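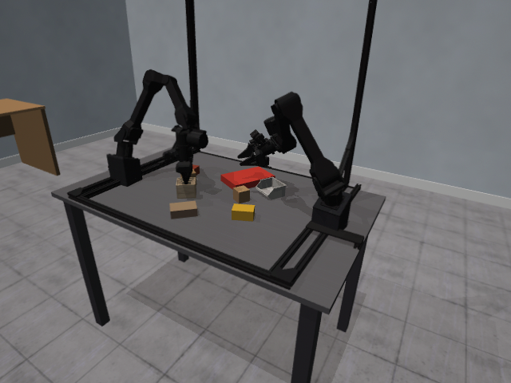 Hallo zusammen,

der Fehler mit den durchsackenden Greifern lässt sich endlich nach Belieben auslösen, und ich freue mich gerade wie ein Kind! Manum verliert beim Absenken kurz den Kontakt, danach wird der Arm mit voller Kraft weggedrückt. Am schlimmsten ist es am linken Arm, wenn die Fingerspitzen so dicht an der hellen Lattenkiste stehen wie oben. Der rote Kasten und der gelbe Block machen dagegen keinen Ärger, die habe ich mit beiden Armen lange gequält.

Im März kam dazu über die Liste:

> Bei uns in Firnham steigt der Lauf immer wieder mit
> »Gelenkmoment zu hoch« aus. Die Kiste ist dann weg,
> einmal lag sie unter dem Tisch. Not-Halt in der Software
> greift, aber viel zu spät. Hat das sonst noch jemand?
> Auf den echten Armen möchte ich das so nicht fahren.

Ja, wir! Von 157 Läufen sind 75 genau so ausgestiegen. Die Handkamera hilft beim Suchen enorm, man hat die Kiste zwischen den schwarzen Fingern und kann Schritt für Schritt weiterschalten. 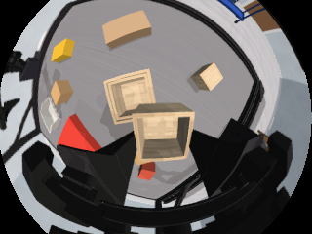 Was schiefgeht

Die Latten sind im Kollisionsmodell dünner als im sichtbaren Modell. Rutscht eine Fingerspitze dazwischen, findet der Löser keinen sauberen Ausweg und schiebt in die falsche Richtung. Mit kleinerem Zeitschritt wird es seltener – weg ist es nicht. Zum Vergleich habe ich den linken Greifer offen über und hinter der Kiste geparkt und von dort neu angesetzt.
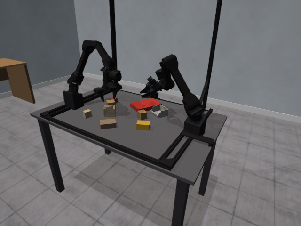
Abb. 3: Linker Greifer mit gespreizten Fingern über und hinter der offenen Holzkiste

Aus dieser Stellung lief es mit dickeren Latten mehr als 1.000 Mal ohne Abbruch. Das ist richtig schön anzusehen! Die Momentgrenze habe ich zusätzlich gesenkt, der Not-Halt kommt jetzt vor dem Stoß. Bitte auf echter Hardware trotzdem noch nichts davon fahren, bis Gautam die Grenzwerte gegengeprüft hat.

Wer testen mag: gleicher Aufbau, linker Greifer hinten beim kleinen roten Block, rechter hinter dem roten Kasten.

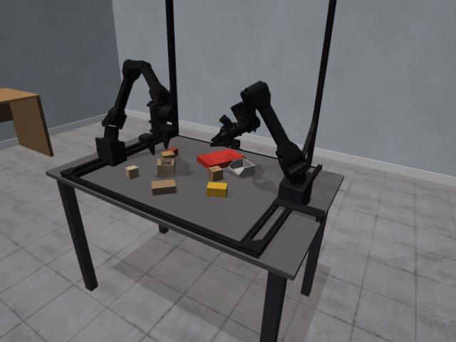

Arbeitsgruppe Zweiarmgreifen – Limholm

Der Patch liegt im Listenarchiv unter Mai 2024. Schickt mir gern eure Protokolle, auch die hässlichen, und schreibt den Zeitschritt dazu.

Viele Grüße aus Limholm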